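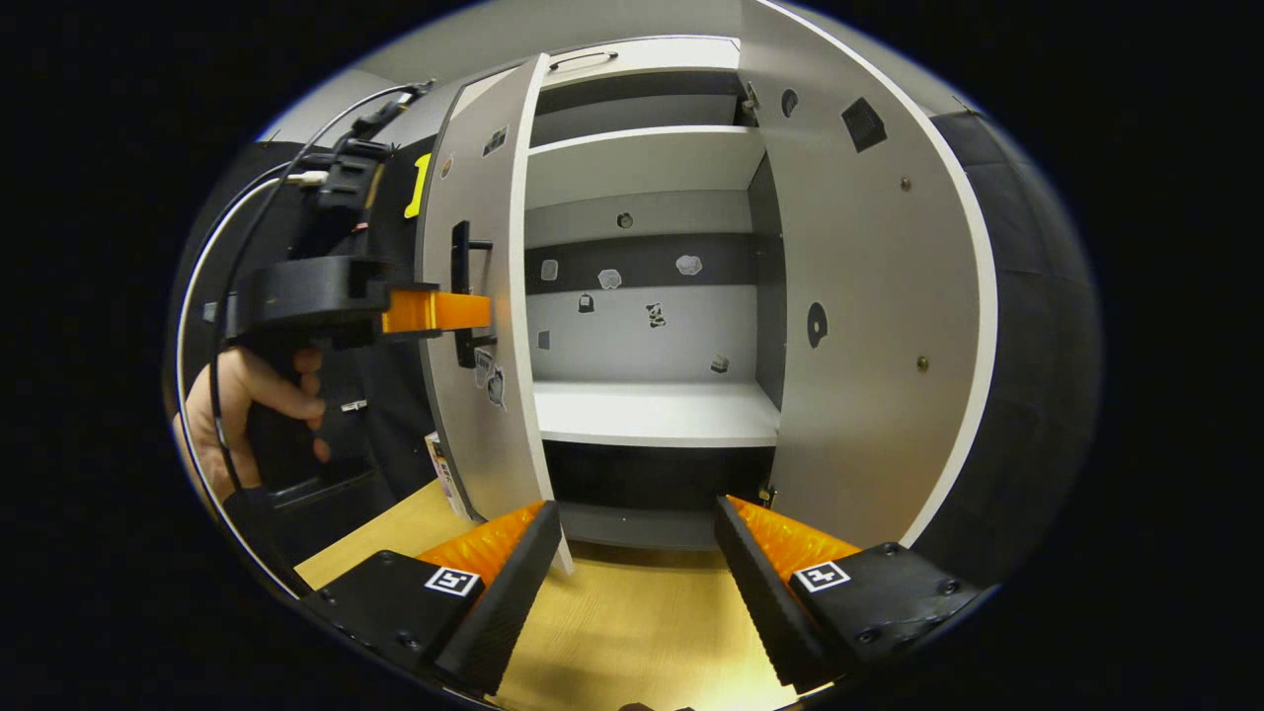
Figure 1. Cabinet door task, view from the right-hand gripper. The left-hand gripper is at the bar handle of the open door.

Citero: Two-Handed Demonstrations for Door and Shelf Tasks
Data card, version 2

Maintainers: Felicja Olszewski, Dorota Laskowska, Dariusz Cieślak
Contact for access requests: Bianca Cozma
Last updated: 5th April

Summary

Citero is a set of human demonstrations recorded with a pair of hand-held grippers. It was collected by the Czerwiński Laboratory to study whether a policy trained only on hand-held recordings can open and close household-style doors with two robot arms. The release contains 420 demonstrations of the cabinet door task, the training configuration for the baseline method, and the evaluation log.

No robot was used to record the demonstrations. Robot trials appear only in the evaluation log.

Task definition

Each demonstration begins with the cabinet door closed. The operator brings one gripper to the door handle, opens the door until the shelves can be reached, and then closes it. Either hand may be used to pull. The other gripper must stay on the open side of the cabinet and must not touch the door while it is moving.

A demonstration is accepted if the door is fully closed at the end and both grippers kept their position tracking throughout. Demonstrations in which tracking was lost for either hand were removed before release. They are not available on request.

Contents of a record

Every record holds two video streams, one for each gripper, together with the position of each gripper over time and the opening width of its fingers. Finger width is read from the black-and-white marker tags on the fingers. The streams are aligned to a shared clock, and the left and right recordings always start on the same time step.

The operator's hands and forearms may appear in either stream. Faces were checked for and are not present in the released files. Operators gave written consent for the use of their recordings in research.

Baseline method

The baseline policy is called Anano. It takes the two camera views and the recent finger widths as input and predicts a short series of motions for both arms. Motions are expressed relative to each gripper's current position, so the policy does not depend on where the cabinet stands in the room.

A second policy, Cunano, is identical except that it also receives the position of one gripper relative to the other. Both were trained on the same 420 demonstrations with the same settings.

Results

Each policy was tested in 50 trials on the cabinet used for data collection. Anano completed the task in 29 trials and Cunano in 37. The cabinet was moved between trials according to a fixed list of placements, and both policies were given the same list.

Most failures of Anano occurred at the handle. The pulling gripper closed too early and the fingers met in front of the bar. Cunano made this error less often. Its remaining failures were mainly at the end of the task, where the door was released before it was fully shut. The evaluation log, prepared by Zuzanna Zieliński, gives the outcome and a short note for every trial.

Known limitations

All demonstrations use a single cabinet. The results should not be read as evidence that either policy will work on doors with knobs, recessed pulls or sliding tracks.

Marker tags may be hidden when a gripper is turned sharply toward the door. In those moments the finger width is filled in from neighboring time steps and the affected steps are flagged. Users who train on finger width should decide whether to keep the flagged steps.

Lighting was not varied by design.

Permitted use

The data may be used for research and teaching. Redistribution of changed versions is allowed if the changes are listed and this data card is included. Attempts to identify operators from the recordings are not permitted.

Planned changes

A second cabinet with a door hinged on the opposite side is scheduled to be added in May. Existing record numbers will not change. Errors in the current release should be reported to Dariusz Cieślak with the record number and the time step at which the problem occurs.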